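Can It Clear the Table Yet? Project report, second draft
Doaa Nasr
2019-09-09

Question we started with: could a robot arm do a boring kitchen job, clearing a table after people have eaten, without somebody standing there to fix it. Short answer no. Longer answer below.

Background

Did the reading first. Most of what's out there is company videos and they are all sped up. Flurkell (the café on the ground floor) let us watch the morning cleanup so we had something real to compare to. Staff clear a table for four in 32 seconds, one hand on the phone half the time. Cups, cans, toys the kids leave, crumbs, wipe, done. They don't look at most of it.

Method

All in simulation, we had no budget for hardware. One arm, two-finger gripper, one table. Kyriakidis was the planner we used, Vumar did the object recognition. Every run started with things spread out on the table and the arm had to pick each one up and put it in a bin. A person could not step in once it started. We did 17 runs that count. Earlier ones got thrown out, the bin was in the wrong spot and the arm kept hitting its own joint limit.

Results

Full clears: 3 out of 17. Not great.

Cubes and blocks are easy. Flat sides, the fingers close, up it goes. Even when they were turned at an angle it mostly coped. Cans were ok if standing. If the grip was a bit high the can rolled and then the planner went after the place where it used to be, because it only looked once at the start. We changed that to look again after every pick, which helped but made it really slow.

Mugs were the worst by a lot. Upright is fine, on its side is a mess. The handle ends up somewhere different each time and the gripper goes for the body, which is to wide, or catches the handle and drops it. In 2 runs it pushed the mug right off the table. At Flurkell that is a broken mug and someone with a broom.

Speed. Didn't time this properly and should of. Slower than the café staff in every run, including the good ones.

Shop floor comparison

Plosov packs boxes with an arm and it works all day. But same box, same spot, same height, and a fence around it. A kitchen table is never the same twice. I think that is the whole difference really, the arm itself is good enough.

Limits of this report

Simulated friction is too kind. No food, no liquid, no wiping at all, so even a full clear isn't a clean table. Only one gripper tried. A suction one might do better on cans, no idea about mugs.

Next

Want to redo the mug runs before December with grasps aimed at the rim. Also need to add plates and cutlery, a fork lying flat is going to be horrible. Still to write up: the planner settings, and a proper referance list.

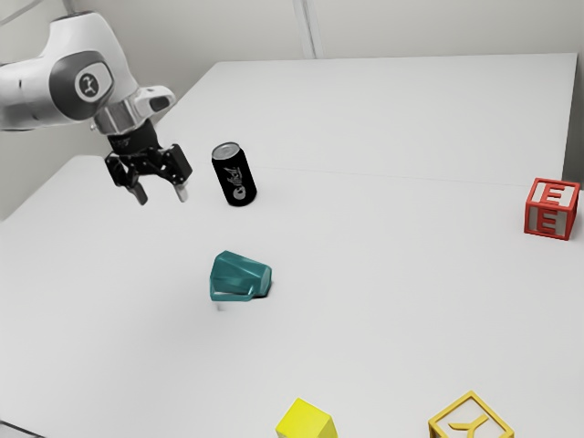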